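Vovow Dish Holder and Drip Tray Set

Home > Kitchen > Sink and Drying > Vovow Dish Holder and Drip Tray Set

Price: 859 UAH for the set
Tray only: 299 UAH
Holder only: please ask us, it is not always in stock
Color: black holder, dark gray tray
Sold by: Kimirov Kitchen Goods

A small set for people who wash a few dishes many times in the day and do not want a large rack standing beside the sink. The holder keeps plates leaning so that the water can run down from them. The tray goes on the table or the counter, wherever you need one more place for things that are still dripping.

We started to sell this set because our customers asked for something shorter than the usual wire rack. Many of them live in apartments where the kitchen has one narrow counter and a table, and the table has to do everything. A big rack takes half of such a counter, and it stays there also when it is empty. This holder you can pick up with one hand and put in the cupboard.

What is in the box

One dish holder, black, glossy, with rounded corners.
One flat tray, dark gray and slightly see-through, with rounded corners and a low raised edge.
One paper card with care instructions in three languages.

The sponge and the plate are not included. We write it here because we receive this question often.

The holder

It is low and rather wide for its height, so it does not fall over easily when you lean a plate in it. The plate stands back at an angle with its face toward you. Dinner plates, dessert plates and most saucers will stay well. Very deep soup bowls are not so good in it, they slide forward. For bowls we advise to turn them upside down on the tray.

The surface is glossy. It looks nice, but you should know that water drops are easy to see on a dark glossy surface, and if your water is hard they will leave white marks after they dry. Wipe the holder with a soft cloth in the evening and you will not have this problem. If the marks are already old, a little vinegar in warm water takes them off.

The tray

The tray is the part that our customers like most, and some of them come back to buy a second one. The raised edge is low, but it is enough to keep the water of a few glasses or cups from going to the table. It is not made for a large amount of water. If you put a full pot of wet vegetables on it, please empty it soon after.

Corners are rounded on the inside too, so crumbs and old tea do not collect there. You can wash it under the tap in a few seconds.

Using the set on a wooden table

Wood and standing water are not good friends, and we are asked about this more than about anything else. The drops that fall from a washed plate stay mostly in the holder, and the tray takes the cups and spoons. Still, look under both pieces from time to time. If you find water there, dry the wood immediately and leave the place open to the air for a while. On an oiled table you should be more careful than on a varnished one.

The green-and-yellow kind of sponge, with a scouring layer on one side and foam on the other, is fine for your plates if they are plain and strong. For the holder and the tray use only the yellow foam side. The green side makes thin scratches on a glossy surface, and they can not be polished away.

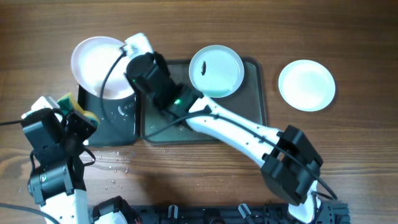
Care

Wash by hand in warm water with ordinary dish soap.
Do not use the dishwasher. The tray can bend from the heat.
Do not use powder cleaners, steel wool or the rough side of a sponge.
Do not put hot pans on the tray or against the holder.
Dry both pieces before you put them one on the other in the cupboard, otherwise they stick together a little.

Which set to choose

We have two similar sets in the shop and customers mix them, so we explain the difference.

The Vovow set on this page is for one or two people. It is the lightest one we sell and the easiest to put away. The Urkness rack is for a family. It is taller, it has a separate place for forks and knives, and it must stay on the counter because it is too heavy to move every day. If you cook for four persons, take the Urkness and do not try to save money with the smaller one. If you live alone and own six plates, the Urkness will only disturb you.

There are also customers who have a dishwasher and want something only for the good knives and the one cup they wash by hand. For them the tray alone is enough.

Questions from customers

Can I put the holder directly in the sink?
Yes, if your sink is flat at the bottom. In a round sink it will stand crooked.

Does the tray smell of plastic?
When it is new there is a small smell after you open the box. Wash it with soap and leave it one night near an open window. After this we did not notice it any more.

Do you have it in white?
No. We asked the supplier in February and they have no plan for it.

I bought the set and the holder has a scratch. What should I do?
Write to us and add a photo. If the scratch was there when you opened the box, we change the piece and you do not pay for the delivery.

Can I use the tray under flower pots?
You can, several customers do it. We can not promise how the color will look after a summer in full sun.

From our customers

"I have a small table near the window and I wash dishes three times a day, because my children are always eating. Before, I put a towel under the wet plates and the towel was always wet. Now I have the holder for plates and the tray for cups. I am satisfied. I would like the edge of the tray to be a little higher, therefore four stars." Marichka Antoniuk

"Good size, simple shape. It came well packed. The drops are visible on the black, as the page says, so I wipe it." Ustyna Harasym

Delivery and pickup

We send parcels every working day before 4 in the afternoon. An order that comes later goes out on the next working day. The set travels in one box, with paper between the holder and the tray. In the city the parcel normally arrives in two days, in villages it can be more.

Delivery is free if your order has three sets or more. For smaller orders you see the price of delivery before you pay.

You can also take the set yourself from our counter in the Demchenko store, on the lower floor, next to the pots. Please wait for our message that the order is ready before you come. The counter is small and we keep only around 40 sets there, the others are in the warehouse.

Returns

You can return the set in 14 days if you did not use it. Put both pieces back in the box with the paper between them. If you want to return only the tray or only the holder from a set, write to us first, we will try to find a solution but we can not always do it.

Item number for orders by phone: 2371

Also in this section

Urkness family rack with place for forks and knives
Vovow drip tray, single
Vovow sponge dish, dark gray
Cotton kitchen cloths, pack of five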